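Fokuveo has opened its Sqalli simulation kit to outside customers, offering small robotics teams a ready-made practice cell they can run on their own computers before they put a real arm on a real bench. The kit went on sale in October after a trial period with a small group of users.

Sqalli is a software package. Buyers get a virtual room, a table, an arm with a two-finger gripper, and a set of task boards that can be swapped in and out. They also get the files needed to change any of those parts. A single-seat license costs $391 a year. A site license, which covers up to 30 seats, costs $4000 a year.

"Most of the teams we talk to have one arm and five people who want to use it," said Mohcine Kettani, who leads product work at Fokuveo. "They wait in line, or they test at night. We wanted to sell them something they could open on a laptop in the morning and have moving before lunch."

The first release comes with 1228 saved starting positions for the arm. Each one can be loaded by number, and users can add their own. Kettani said the positions were picked to include awkward ones, such as starts with the wrist turned well away from the work, since those tend to cause trouble later.

Two camera views are set up by default. One rides on the wrist and looks out past the gripper through a round, wide-angle lens model. The other stands off to the side and takes in the arm, the table and the task board together. Both can be moved, and more can be added, but the company said the default pair matches what most of its trial users already had in their labs. 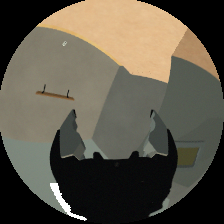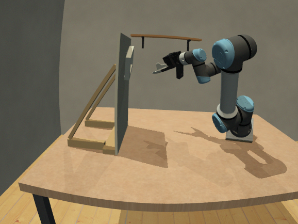
*Wrist view (first) and side view (second) from the Sqalli kit. The gripper is open and empty in both.*

The room itself is kept simple. Wall colors, table finish and lighting can be changed from a settings file, either by hand or at random between runs. Shadows are on by default and can be turned off to save time on slower machines. Fokuveo recommends leaving them on for anyone training a system that works from camera images.

Grarthorpe, a contract engineering shop that builds handling cells for parts suppliers, was one of the trial users. Aicha El-Sayed, an automation engineer there, used the kit to plan reaches toward an upright panel. Her team had been doing that work with a tape measure and a cardboard stand-in.

"The wrist view was what we needed," El-Sayed said. "From the side, a reach can look fine. Then you switch to the wrist and the fingers are blocking the part you care about. We changed our approach angle twice because of that, and we did it without touching the hardware."

She had some complaints. Loading a custom board took her longer than she expected, and the early manual skipped two steps in the process. The wide lens also took getting used to. Her team ended up writing a small script to flatten the picture before passing it to their own software.

"If you buy this, plan on a few days of setup," she said. "After that it mostly stays out of the way."

Fokuveo said the manual has been corrected and that a built-in option to flatten the wrist view is planned for the next update. The company did not give a date.

The kit has limits that buyers should know about. It handles rigid parts only, so cables, cloth and bags are out for now. Contact between the fingers and a part is modeled in a basic way, and the company does not suggest using it to set grip force. Only one arm can be loaded at a time. A second-arm option is being tested in house, Kettani said, but it isn't part of the current license.

Support is by email for single seats. Site license holders also get a monthly call and help bringing in one custom task board per year. Extra boards can be built by Fokuveo for a fee, or by the customer using a template included with the kit.

A competing package from Zostine covers some of the same ground but is sold only with that company's arms. Sqalli is not tied to a particular seller. Users can bring in their own arm model if they have the files for it, although Fokuveo checks only the supplied arm before each release.

Current trial users can keep their saved work when they move to a paid license. Projects made in the trial version need to be opened and saved once in the new one, and the company advises making a copy first.

Schools can ask for a reduced rate through the Fokuveo sales desk, which is open from 9 a.m. to 4 p.m. A free demo with one task board and both default cameras is available on request.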